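Workshop log / Student projects / Arm team
4 min read

December, started 4:15 pm

Present: me (Siv), Holger, Canan. Sølve came in later with the new cable clips. Maj-Britt had a meeting and left the key.

Goal for today was to get the bowl pickup working from the wrist view alone, with the overhead view switched off. Farnuseck rules say the second round is wrist view only, so we need to stop leaning on the overhead one. We kept the arm code from last week (Canan's branch, the one called fulari) and changed only the part that finds the rim.

Set the exposure to 900 by hand and locked it. Auto exposure was jumping every time the bowl came into view, and the threshold went with it. Holger wrote the value on tape and stuck it on the laptop lid. If someone changes it, change the tape too.

First runs: bad. The arm went to the left of the bowl and closed on nothing. Same thing on the next try, and the next. Canan thought the hand-eye calibration had slipped again, so we redid it with the printed board. Error came out lower than last week, so that wasn't it. Half an hour gone.

Then we saved the view from the approach position and ran the rim finder on it offline, one step at a time. 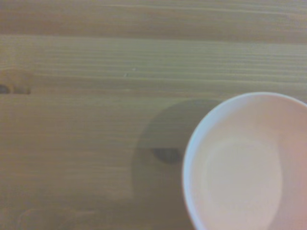 Wrist view at approach. Bowl at right, shadow and dark knot to the left of it.

The blob step was taking the shadow and the knot together as the object. The shadow has a round top, so it passes the roundness check well enough, and the knot gives it a strong dark center right by the rim. The bowl itself runs out of view on the right and at the bottom, so its outline never closes and the code throws it away. Nothing wrong with the arm. It went exactly where we told it.

Things we tried, in order:

Raised the brightness threshold so only the bowl survives. Fine until the lamp by the door is switched off, then we lose the part of the bowl on the right where the inside goes pinkish. Holger wants to know if that color is a reflection or the white balance. Didn't chase it.

Masked out dark regions before the blob step. Gets rid of the knot and most of the shadow. The soft edge of the shadow still leaves a thin crescent. Erode by 5 pixels and the crescent goes away.

Stopped requiring a closed outline. Now we fit a circle to whatever arc we get, and accept it if the radius is within 15 percent of the known bowl radius. Canan did this one and it's the real fix. With only part of the rim in view the center estimate wanders a bit, but it lands on the bowl.

Also added a move: if the fitted center is outside the view, shift toward it and look again before going down. Sølve pointed out that the Onero team did something like this last year and lost points for time. We'll see. A slow pickup still scores and a miss doesn't.

Reran with mask + arc fit + second look. First pickup missed because I had left the old gripper width in the config. After that, 4 good ones in a row, same bowl position. Then Holger moved the bowl farther out and the second look went the wrong way in x. Sign error, mine, fixed in the transform. Ran out of time to repeat the far position properly, so don't count it as working.

The wood grain hasn't caused trouble so far. I expected the edge step to pick up the stripes but the blur takes care of them. The seam across the table does show up as a long straight line. The arc fit ignores it. Leave the blur where it is.

Open:
- Far position, both sides. Siv.
- Pink area inside the bowl. Try manual white balance, compare. Holger.
- Ask Maj-Britt whether the Rønning lamp can stay on our table through the competition.
- Time for the full cycle with second look. It's over the limit right now, I think, but we only timed it once with a phone.
- Cable clips are on up to the elbow. Sølve needs the smaller size for the wrist.

Pushed to the team repo, branch is still fulari. Not merged. Please don't merge until the far position is done.

Packed up at 6:40 pm. Arm parked, power off at the strip, key back in Maj-Britt's tray.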